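Keketti 手持夹爪套件试用人员招募

发布日期:2024年5月15日
发布单位:Stesden 产品部
工作形式:兼职,到场

Keketti 是 Stesden 推出的手持夹爪套件,面向做家务类操作数据的团队,按套出售,也提供按月租用。新版固件和配套的 Korkine 录制软件已经装机,正式发货定在10月。发货之前,我们需要一批没有参与过研发的人来使用这套产品,把使用中遇到的问题写下来。现公开招募试用人员。

一、工作内容

试用人员手持夹爪完成指定的整理任务,包括夹起衣物、铺平、对折、把小件物品归到一处。每项任务有一张任务卡,写明起始摆放和结束状态。动作不要求快,要求连贯,中途掉落的照实标记,不要补拍后覆盖。

每次到场分上下两段。上半段按任务卡操作,下半段填写试用记录。记录表问的内容比较细:握把哪里硌手,扳机行程是否合适,指尖夹薄布时会不会打滑,软件提示有没有看懂。只写“还可以”“不错”的记录会退回重写。

另有少量对比任务,会用到 Tjoa 夹指组件。Tjoa 是同一套件的可选配件,换装由现场工程师完成,试用人员不需要自己拆螺丝。

二、招募人数和时间

本轮共招10人,每人到场5次,每次半天。场次由本人在排班表中选择,上午下午均可,两次之间至少隔一天。选定之后如需改动,请提前一天告知。连续两次未到且没有说明的,名额转给候补人员。

三、报名条件

年满十八周岁,能用普通话沟通,能看懂中文任务卡。
双手活动正常,近期手腕、肩部没有受伤。
左手惯用者优先。前一轮试用几乎都是右手惯用者,左手握持方面的反馈不够。
不要求技术背景。做过家政、洗衣、酒店客房或服装整理工作的,请在报名时写明。
本人或直系亲属在同类夹爪产品公司任职的,本轮不能参加。

四、报酬

每次到场报酬510元,当次结束后五个工作日内转账。五次全部完成并交齐记录的,另发完成补贴,全部任务合计最高可得税前3000元以上,具体数额以签署的协议为准。

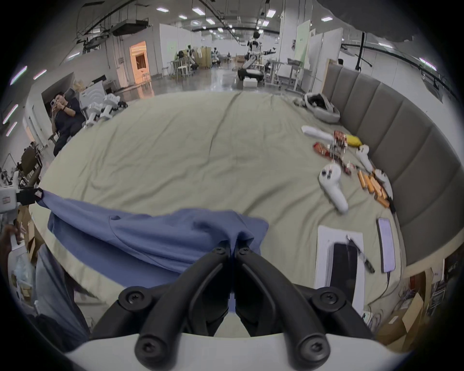
夹取布料是这一轮的重点。衣物有接缝和褶皱,下面往往还铺着另一层布,指尖合拢时容易把两层一起带起来。我们想知道普通使用者要练多久才能稳定地只夹住上面一层,说明书里现有的那一页讲解够不够用。首次到场时会先安排练习,练习时段同样计酬,练习中录下的内容不计入评测。

五、数据和隐私

夹爪上的摄像头会录下操作过程,可能录到试用人员的手、衣袖和现场其他人。参加者需签署录制同意书,同意书中列明数据的用途、保存期限和撤回办法。不愿意被录到面部的,请在报名时注明,现场会另行安排位置。未发布的产品外观和软件界面不得自行对外公布。

六、现场须知

请穿袖口较窄的上衣,不戴手链和戒指。长发请扎起。
现场提供饮用水,午餐自理。
操作区内还有其他设备在调试,未经工程师同意请勿触碰。

七、报名方式

在 Stesden 网站“招募”栏目填写报名表,项目编号填1278。表中需写明惯用手、可到场的时段以及是否用过任何手持夹爪。不需要上传简历和照片。收到报名后,我们会通过电话核对信息,通过者会收到到场地址、协议样本和首次场次的确认短信。未入选者如勾选了“愿意候补”,资料保留到本轮试用结束后删除。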